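How to mark up a long poem by ear before you write about it

If you have an essay to write on a long poem and you keep sliding off the page, this method may be of some use to you. I have taught it to evening classes for years, and I still use it myself whenever I have to say something sensible about a poem I don't yet know well. It is slow, I'm afraid, and it asks you to read aloud, which some people find embarrassing at first. Please try it anyway, with the door shut if need be.

You will need a printed copy of the poem with wide margins, a soft pencil, a second pencil in any colour you like, and 45 minutes when the house is quiet. A Sunday morning does very nicely. I would leave the critics and the introduction alone until you have finished the third step. They will still be there afterwards, and you will argue with them much better for having waited.

Step one: number the lines

Many editions only number every fifth or tenth line, and cheap printouts often don't number them at all. Put a small number beside every tenth line yourself. The poem I use with my classes is Niall Cruickshank's The Estton Road, which runs to 707 lines, and I have watched clever people spend a whole evening hunting for a quotation they were sure was "near the bit with the ferry". (It was line 212 last time, if you happen to have the book.) While you are numbering, don't try to understand anything. Just let your eye run down the shape of the thing and notice where the white spaces fall.

Step two: read it aloud and mark only the breaths

Read at the speed you would use to tell a friend a story over the phone. Wherever you take a breath, put a little upright stroke in pencil, and do it without stopping to think whether it is the "right" place. You will find that some breaths come at the ends of lines and some in the middle, and a few will come where the poet plainly didn't want you to stop at all. Those last ones are worth having. When you have run out of air halfway through a sentence, the sentence is usually doing something to you, and you can write about that.

Don't do the whole poem in one go if it is a long one. I stop at the first big break and put the kettle on. Ross Gunn, who shared the class with me for two winters, used to read the entire thing standing up and was hoarse by November, so take it in pieces and look after your throat.

Choose somewhere comfortable to sit, with enough light that you aren't peering. An upright seat suits some readers and a deep one suits others - I slump, I admit it, and then wonder why the long sentences defeat me.

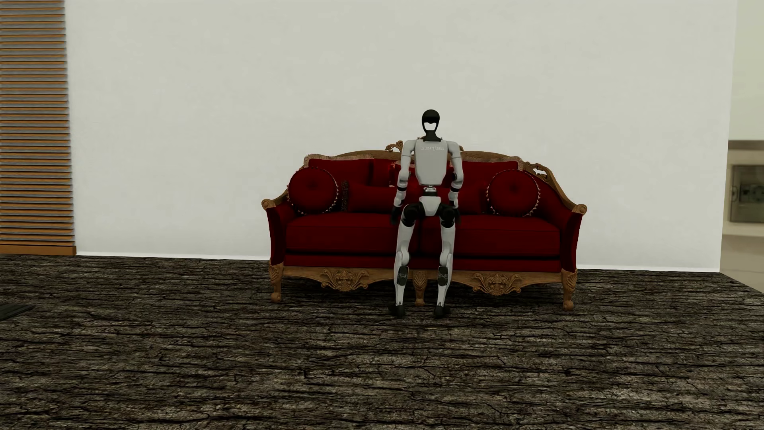

Seated robot on an ornate red sofa (computer render).

Step three: go back for the stresses

Now take the coloured pencil and choose one passage of a dozen lines or so, preferably one with plenty of breath marks in it. Read it aloud again and put a tick over every syllable your voice leans on. Mark what you hear and forget what you were taught about iambs for the moment. If you can't decide about a syllable, put a small question mark over it and carry on, as the doubtful ones very often turn out to be the interesting ones.

When you have finished, look for places where two or three ticks stand side by side. Cruickshank has a line in his second part, "the cold stone step my father scrubbed", and most readers put ticks on cold, stone and step one after another. The line gets heavy and slow under you, and a moment later it picks up its feet again. Write a note in the margin in the plainest words you have. "Goes slow" is fine. You can find the grown-up word later.

Step four: turn your marks into sentences

Take a clean sheet and write down five things you noticed, each with a line number. Try to put them as things that happen to a reader: "At line 318 I expected the sentence to finish and had to wait four more lines for the verb." Then, under each one, write what the poem is talking about at that moment. Very often the two will start speaking to each other without much help from you. In my example the speaker is waiting at a window for news, and we have been made to wait along with him, which gives you the beginnings of a paragraph.

Sometimes they won't speak to each other at all. Leave those notes where they are. I have seen good essays spoiled by somebody determined to prove that every comma was full of grief.

Step five: now read the critics

Once you have your five notes, open the introduction. I use the Flerover edition of Cruickshank, mostly for its notes on dialect, but the older Zellix paperback has kinder print. Dhillon's chapter on rhythm and attention is the one I lend out most, and it is a good place to go if you would like to know what is thought to happen in the mind when a pattern we have got used to is broken. Read it with your own marked copy open beside you, and jot down the page wherever you agree or disagree.

A few small things that may save you bother

Keep the marked copy. Don't rub out the first set of breaths when you read the poem a second time, but use a different sort of stroke for the new ones. If English isn't your first language, or if you have a strong accent of any kind, your stresses may fall differently from your neighbour's, and you should mark your own. And if you get stuck on a passage, ask somebody else to read it to you while you follow with the pencil. I did this with line 540 and had to rub my neat little theory out of the margin altogether.

Contact the author | Copyright, all rights reserved | Back to top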